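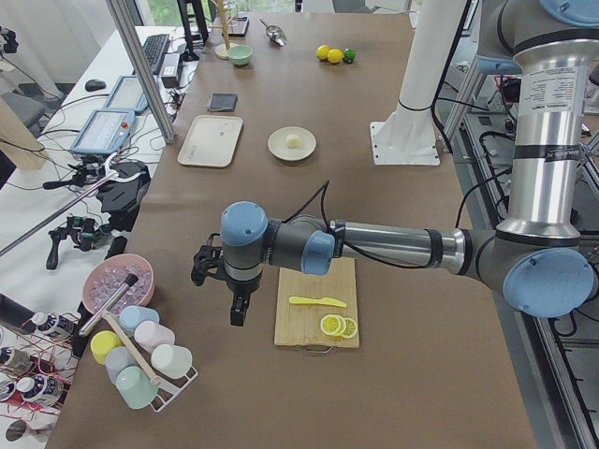

Ruoxi Lei objected, on reading an early draft of this section, that a policy which finishes a long task has not shown that it knows where it is in the task, and that our success rates could not tell the two apart. We take the objection as the starting point of the evaluation reported below.

Filed under: Manipulation / Long-Horizon Tasks

4.2 Progress Estimation Under Reordered Subtasks

Figure 3. Workspace used for the drink preparation task, with lemon slices on the cutting board, ice in the pink bowl, and cups held in a wire rack.

The drink preparation task is divided into 6 subtasks, each with a start condition and an end condition defined on object state alone. Demonstrations were recorded in a single fixed order. At test time we permute the order wherever the end conditions allow it, so that a policy relying on elapsed time will attempt a subtask that has already been completed or skip one that has not.

We compare two models. Okabe is the baseline, a behavior cloning policy with a history window of 2 seconds. Hemelel uses the same visual encoder and action head but adds a progress token, trained to predict which end conditions currently hold. The token is fed back to the policy at every control step. Both models were trained on the same demonstrations from the Drollden set, with no reordered episodes included.

Each model was run for 36 trials, half in the recorded order and half permuted. Object positions were reset from a printed layout sheet before every trial. A trial counts as a success only if all end conditions hold when the policy stops. Repeated attempts at a finished subtask are logged separately as redundant actions and do not by themselves cause a failure.

In the recorded order the two models perform alike, and we draw no conclusion from the small difference. Under permutation, Okabe fails in most trials. The usual failure is a return to the cutting board after the slices have been placed, followed by a grasp on nothing. Hemelel completes 18 of its 36 trials overall, with the remaining failures concentrated in grasping thin objects, where the progress token offers no help.

The token itself is least reliable for ice transfer. Partial transfers are often marked as complete, and the policy then moves on early. Labels for this subtask were assigned by Jannik Petersen and Styliani Panagiotou independently, and their disagreements fall on the same partial cases. We therefore treat the ice threshold as a labeling problem and return to it in Section 5.1.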